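Séance 6 – Comparer des préhenseurs tenus à la main : ce qu'on mesure, ce qu'on croit mesurer
Cours de manipulation robotique, Noeline Hapeta
12 partages · 3 commentaires

On reprend là où on s'était arrêtés en mai, avec les chiffres de Narkbridge. Rappel : deux modèles, le Yaman (doigts longs) et le Vusia (doigts courts, plus rigides), 1 496 démonstrations enregistrées, dont 705 gardées après tri. La plaquette d'Ustance parle d'un taux de réussite « équivalent au geste humain ». Je vous demande de ne pas recopier cette phrase dans vos rapports.

Première objection : équivalent à quoi ? Une main nue soulève un abattant sans y penser. Avec une pince, on choisit le point de contact, on compense le jeu des doigts, on regarde ce qu'on fait. Si le temps de référence a été pris avec les mêmes opérateurs après 300 essais d'entraînement, il mesure surtout leur patience.

Deuxième objection : le tri. Qui a décidé qu'une démonstration était bonne ? Isla Treloar a repris un lot le samedi, sans voir les étiquettes d'origine, et son classement ne recoupe pas bien le premier. Tant que le critère n'est pas écrit, le 705 ne vaut pas grand-chose.

Troisième point, le suivi de pose. Les cubes à marqueurs fixés sur les pinces donnent plusieurs faces lisibles à la fois, ce qui aide quand le poignet tourne. Reste à savoir ce que devient l'estimation quand les deux pinces se rapprochent et que l'une risque de masquer l'autre. 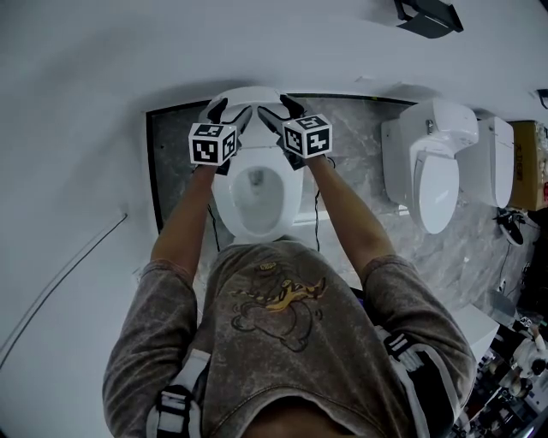

Je me méfie aussi des surfaces. Une céramique blanche et brillante est un mauvais terrain pour juger un contact à l'œil, et les câbles qui pendent sous les pinces peuvent tirer sur le poignet. Personne chez Ustance n'a chiffré cet effet. Ils annoncent 1 000 cycles sans défaut, mais sur banc, câbles attachés.

À faire pour la prochaine fois :
- écrire un critère de réussite en deux lignes, applicable par quelqu'un d'autre que vous ;
- proposer un essai où le Yaman devrait perdre face au Vusia ;
- dire quel résultat vous ferait changer d'avis.

Contact : secrétariat du cours, bureau de N. Hapeta · Reproduction réservée aux inscrits · Haut de page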